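Visit report: Killitz open day, 17 September 2024

The open day at the Killitz site covered the packing hall, the stores and a row of bench rooms on the upper floor. Visitors were taken through in groups of 11. The purpose of my visit was to look at bench layouts and small-item storage ahead of our own refit in January, so the notes below are uneven. The packing hall gets little space.

Arrival and stores

Entry is by the side gate off the yard. Badges were handed out at a folding table, and there was a short wait in the corridor while the previous group cleared the stairs. The stores run on a two-bin system. Each shelf bay has a printed label at eye level and a second one at the shelf edge. The labels at the shelf edge were easier to read from the aisle. Slow-moving stock sits on the top shelves and has to be reached with steps.

The Joo racking in the second aisle is older than the rest and has a different hole pitch, which means the shelf clips do not interchange. The guide said replacement clips are still obtainable from Wurkow in bags of 17. We have the same problem at home and I took down the part number.

Bench rooms

There are three bench rooms. Two were open. The first is used for label checks and has standing-height counters along one wall. The second is laid out for sorting small items and was the one I had come to see. The tabletop is white with a large brown mat over most of it, and small items go between an open container and a shallow blue tray. The tray has rounded corners and a raised rim, so a pen or similar item put down in it cannot roll off the table.
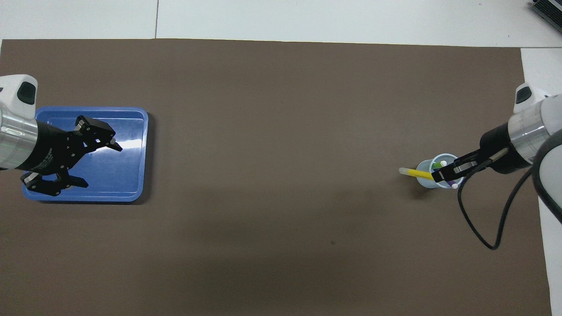 Second bench room: mat and blue tray.
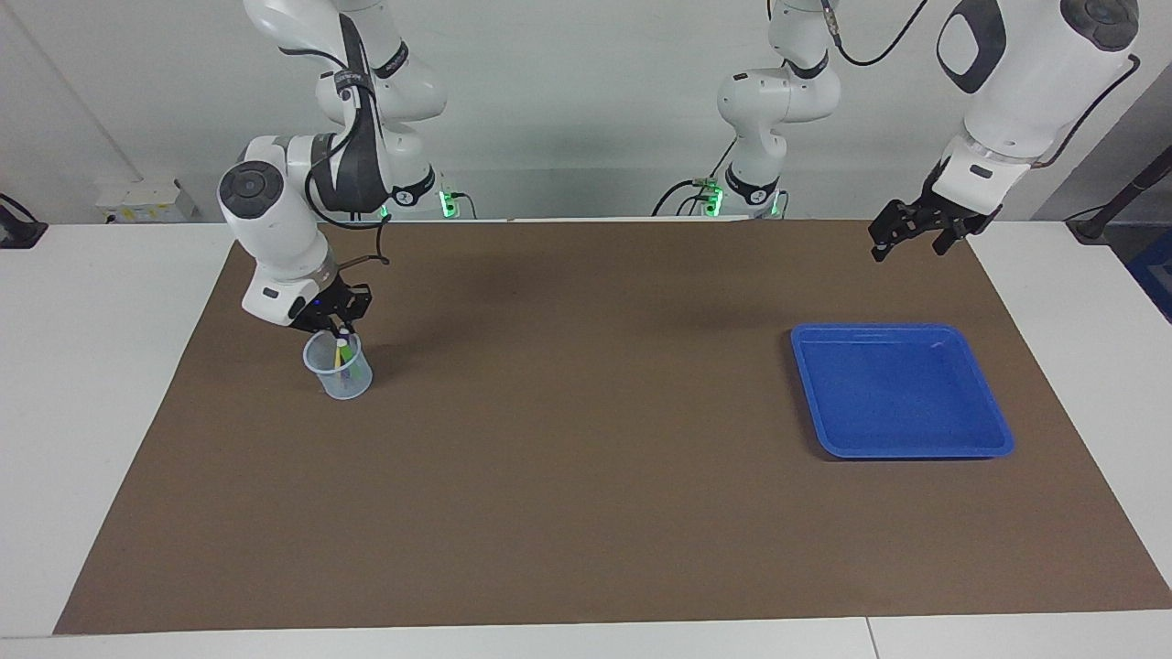

The layout follows the Stivevura scheme, which allows one tray and one upright container per task. Anything else goes back to the shelf before the next task starts. I asked how strictly this is kept up and was told that it slips toward the end of a shift, mostly with pens. The scheme also sets the tray distance from the front edge of the table, but the site has dropped that rule and lets each bench decide.

Mats are wiped at the end of the day and replaced when the corners start to lift. Tape was tried on the corners and left residue on the tabletop. Trays are bought in one size only. A deeper tray was tested last January and rejected because short items were hard to pick out of the corners. Both points apply to us, and I would order the shallow type from the start.

Packing hall

The hall was shown from the walkway only. There are two lines, one of which was stopped for a changeover. Carton sizes have been cut to 3, with paper fill for the gaps. Noise on the walkway made the commentary hard to follow.

Practical notes

Parking is limited and the overflow lot is a ten-minute walk. Closed shoes are required past the stores door. Coffee was available in the canteen until the last group had gone through. Handouts ran out early, and the bench room sheet can be requested from the front desk.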